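How to Sort Out a Kitchen Drawer Before a Move

Posted Aug 25, 2021

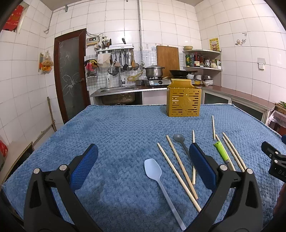
Moving in 12 days so this is going to be quick. Start with the utensil drawer. Not the plates, not the pantry. The utensil drawer is the one that gets dumped in a box at midnight and then you can't find a can opener for a week. Did that when I moved to Clumwood, never again. Take everything out and put it on the biggest table you have. Lay a cloth down first, something thick. Mine's the light-blue plush one with the ribbed pattern, utensils on the right half to begin with. An old bath towel is fine too. Saves the table from scratches and cuts the clatter if you're doing this late.

What you need

A cloth or towel
3 boxes or bags
Rubber bands
Dish towels you're packing anyway
Marker and tape

Step 1. Pull the duplicates

Put like with like. Spoons by spoons, peelers by peelers. Keep the 2 best of anything and let the rest go. I had a drawer full of spatulas in December and used the same one every single day. Cracked handles go straight in the trash. Anything melted, same.

Step 2. Three boxes

Keep, give away, first night. First night is the small one. Can opener, one sharp knife, a wooden spoon, a fork and spoon per person, corkscrew if you're that way inclined. That box rides in the car with you and dosen't go on the truck.

Step 3. Wash and dry

Everything in Keep gets washed. Yes even the clean stuff, drawers are full of crumbs. Dry it properly and leave it out overnight. Wooden things longer. Packed damp they smell awful, and the smell stays.

Step 4. Bundle

Rubber band around the handles, same type together. Roll each bundle in a dish towel. Knives seperate, always. Fold cardboard over the blade, tape it shut, write KNIFE on it. Cosmin Barbu helped me last time and reached into an unmarked bag. Stitches.

Step 5. Label the side of the box

Not the top. Boxes get stacked and you can't read the top. Room, what's in it, done.

If you're short on time

Skip step 1 and do it when you unpack. Give yourself 20 minutes for steps 2 and 4 and leave it at that. Retno Govindasamy asked about drawer organizers, I'd wait and measure the new drawers first. Mine from the Grarside place fit nothing in the next kitchen.

Glasses next time, if I can find the tape.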